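# Notebook, microwave task, October

Morning session, started 9:40.

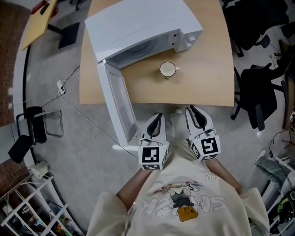 Big day for the relabeling idea, so I'm writing this while it's fresh. Short version for Anikó, who is away until the end of the month: cutting the demos at contact events and re-timing the pieces before training helps, and it helps most in exactly the part of the task we were all sick of watching fail. I'm really pleased with this one!

Background, so the entry stands alone. The task is mug into microwave, door open at the start, hand-held grippers, both hands available but the left one mostly idle until the door needs closing. The old policy (Kollár, the one trained on raw demos) was fine on the approach and hopeless at the sill. It would get the mug up to the opening and then hover. Kamil's guess back in the summer was that people hover there too. Everyone slows down before going into the cavity, everyone for a different length of time, and the policy learns the slow part as if it were the task.

So the method, which I've been calling Ilten in the configs:

1. Run the contact detector over the finger opening signal and the gripper velocity.
2. Cut at grasp, at lift, at sill crossing and at release.
3. Inside each piece, resample so that equal steps in the data mean equal distance moved, with a floor so we don't squash the grasp itself to nothing.
4. Stitch the pieces back, keep the original timestamps in a side column, train as usual.

Step 3 is where I lost most of last week. Without the floor the grasp turns into a single sample and the policy learns to slap its fingers shut on the way past the mug. Very funny on the arm, less so for the mug.

**Data**

31 demos in this set after filtering. Threw out 2 where tag tracking dropped on one gripper for long enough that the interpolated path went straight through the microwave door. I could have patched them by hand but I'd like the filter to be dumb and the same for everyone. Threshold is in the config, please don't tune it per session.

Things I asked for during collection, so that we can repeat it:

- Door open all the way before the recording starts. A half-open door is a different task and we have a separate folder for it.
- Mug in front of the oven, to the right of the door. Handle direction is free, vary it.
- Show both marker cubes to the camera for a moment at the start. Fingers open.
- Go at your own speed. The point of the method is that speed shouldn't matter, so if everybody moves like a metronome we've tested nothing.
- If you bump the sill, carry on. Recoveries are gold.

On that last one, I looked through the recoveries separately after lunch and they are lovely. You can see the mug base touch, the wrist come up, the whole thing tip back a little and go in again. In the raw version that correction is buried in a long pause. In the re-timed version it stands out clearly, and the policy picks it up. I saw the arm do it twice in the afternoon and may have shouted.

**Rollouts**

Same start positions for both policies, alternated so the lighting drift hits both equally. I'm not putting the full table in here because the sheet in Brornberg is the real record, but the pattern:

- Approach and grasp: no difference I'd defend.
- Sill: Kollár stalls and sometimes never leaves the stall. Ilten goes through. It still catches the edge now and then, mostly when the handle starts pointing toward the oven.
- Release: slightly worse with Ilten. It lets go early, mug drops a little way onto the plate. Same cause as the slapping, I think, with the floor being too low for release even though it's right for grasp.
- Door closing: not tested today. The left gripper was in every demo but the closing segment isn't cut properly yet, see below.

I stopped each rollout at 90 seconds. Kollár used all of it on most of its failures. Ilten either finished well inside the limit or failed fast, and failing fast is so much nicer to debug.

**The boring check**

Kamil's first question on the call was whether I'd just made the data shorter, and whether any old speedup would do the same. Fair, and I'm glad he asked before I ran off to tell the whole floor. So I trained a third one with uniform subsampling, same total length as the re-timed set. It stalls at the sill, only for less time. Then it lurches. So the distance-based spacing inside the pieces is doing something that plain shortening isn't. One seed only! I know. Two more are queued for tonight on Buneo.

**Problems / open**

The detector misses the sill crossing when the mug goes in without slowing. Makes sense, it was built to look for a dip in velocity, and our smoothest demos don't have one. For now I fall back to a plane in oven coordinates, which works but means somebody has to mark the oven pose for each session. Would love to get rid of that.

Door segment. The contact we care about is fingers against the door, and the fingers are already open or half open when it happens, so the finger signal tells us nothing. Velocity alone gives false cuts all over. Anikó, you had something for drawers that used the path direction, could you point me to the branch? I looked and found three with almost the same name.

Also, the cubes. When both grippers come close together over the door, one cube can hide the other from the head view. It didn't cost us a demo today that I can find, but the pose jitter goes up there and then the resampler thinks the hand has traveled further than it has. Jitter counts as distance. I should smooth before step 3 and compare, small job, tomorrow morning.

**Next**

- Separate floors for grasp and release. Try release at double first.
- Smooth before resampling.
- Check the overnight seeds before changing anything else (note to self, in capitals if needed).
- Handle-toward-oven starts: collect a small extra batch.
- Kamil wants to try the same cuts on the shelf task, where hardly anyone hesitates. If it does nothing there, that's still a useful answer and I'd like it in the write-up.

17:15, seeds running, configs pushed. Left the oven pose for today in the session folder under the usual name.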